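Bring back the washing up

1 June 2026
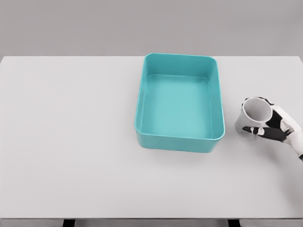 Somewhere in the last few years the disposable cup won. Village halls, school fairs, the cricket tea at Stornham, the blood donor session in Pludton. You ask for a cup of tea and get it in something that goes in the bin four minutes later. I am against this. I have been against it in letters to the parish magazine and I am now going to be against it at length. What we need is a small white cup and a big plastic tub to put it in when you've finished, teal if you like, any colour, and then somebody with a tap. It's not a difficult system. It ran the whole country's social life for decades.

I should say what set me off. February, a funeral tea, a good one, packed. Proper sandwiches, somebody had made three kinds of cake. And the tea came in paper. Paper cups with a little corrugated sleeve, at a funeral. People stood there holding them like they were waiting for a train. Nowhere to put a spoon. You can't put a paper cup down on a saucer and take someone's hand, there isn't a saucer. And it was a hall with a kitchen! Two sinks. I went and looked. A cupboard full of green crockery behind the urn, cups hanging on their hooks, and a notice on the door saying PLEASE USE DISPOSABLES.

Who decided that. When.

The argument you get is always hygiene. I don't buy it. We have had hot water and soap for a long while and most of us eat our dinner off washed plates every night of our lives without a second thought. If washed crockery was dangerous there would be none of us left. What people mean by hygiene is that they don't want to do it, and they don't want to ask anyone else to do it either, and a sack is easier than a conversation.

Fine. Say that then. I'd have more respect for a notice that said NO ONE WANTS TO WASH UP.

Second argument, the cups are recyclable. Some are. Ours go in the black bag with the teabags still in them, I have seen it done and so have you. The ones marked compostable need a sort of composting we haven't got here, and I tried one on my own heap to be fair to it. It went in before Christmas. It is still there. It looks a bit tired.

Third argument, cost. Now this one I did the sums on, becuase I had the hall's receipts in front of me. Over the past year the hall bought 1127 paper cups. Then another 1000 lids, which nearly everyone takes off. The crockery in the cupboard was paid for before I moved here and has cost nothing since except the odd breakage. Washing up liquid, a tea towel now and again. I'm not an accountant but I can see which of those is the cheaper one.

And of those cups, 963 were got through in the summer months alone. Fêtes and the cricket and the flower show. So it isn't spread evenly, a wet Tuesday sort of meeting uses a handful, it's the big days. Which is the one bit of the other side's case I'll give them. The big days are hard. Two hundred people want tea in the same half hour and the cups have to come back, get washed, get dried, go out again. I've done that shift. Your hands go like prunes and you miss the raffle.

But I'll say this about the shift, and it's really what I wanted to write about and I've taken too long getting to it. The washing up was where you met people. When we came here I knew no one at all. I went to a harvest supper, sat at the end of a table, smiled a lot, was going to go home and probably never come to another. Then someone shoved a tea towel at me. By the end of the drying I knew whose hip was being done and which plumber not to ring and where the good blackberries were. You can't get that from a sack. You tip a table's worth of paper into a sack and you're done in ten minutes and home for the news.

It's an odd kind of talk, at a sink. You're side by side so you don't have to look at each other. There's something to do with your hands. People tell you things they wouldn't tell you across a table. My best friend in this village told me she was leaving her husband while scrubbing a teapot, and she had not told anyone else, and I don't think she'd planned to tell me. I kept drying. What else do you do.

Shy people especially. Every hall has them, the ones who can't do the standing about with a drink part, and the kitchen was always where they went. It gave you a reason to be in the building. Take it away and they don't suddenly learn to mingle, they stop coming. I think we've lost a few that way in Stornham. Can't prove it.

And teenagers. Hopeless at carrying, very good at drying once you've put the radio on.

Kerley still do it properly, I'm told, and I went over for their plant sale to check. They do. Real cups, not matching, a trolley with a tub on it that goes round for the empties, a queue of people at the hatch arguing about who was on last time. Tea was stewed but that's a separate letter. The place was loud -- really loud, I'd forgotten what that many cups sounds like. Our do's have gone quiet and I hadn't noticed until I stood in theirs.

Somebody is bound to write in and say dishwasher. All right. Gilani, the catering supply people on the Pludton road, have got reconditioned ones and I've had a price, and it's less than I feared. Half an hour of plates in three minutes, apparently. For the fête I'd take it gladly. For a coffee morning I would leave it switched off and use the sink.

So what am I asking for. Take the notice down. Use up the paper cups you've got, I'm not wasteful, then don't order more. Get the green cups out and give them a wash, they'll be dusty. Put a washing up tub on the end of the table where people can see it, big enough that nobody stacks things in a tower. Hang out more tea towels than you think you need, the thin old cotton ones, the fluffy new ones just push the water round.

If it's the sink you're short of hands for, I'm free for the flower show, both days. I wash, I don't dry, my shoulder's bad. Bring your own gloves, the ones under our sink have a hole in the thumb.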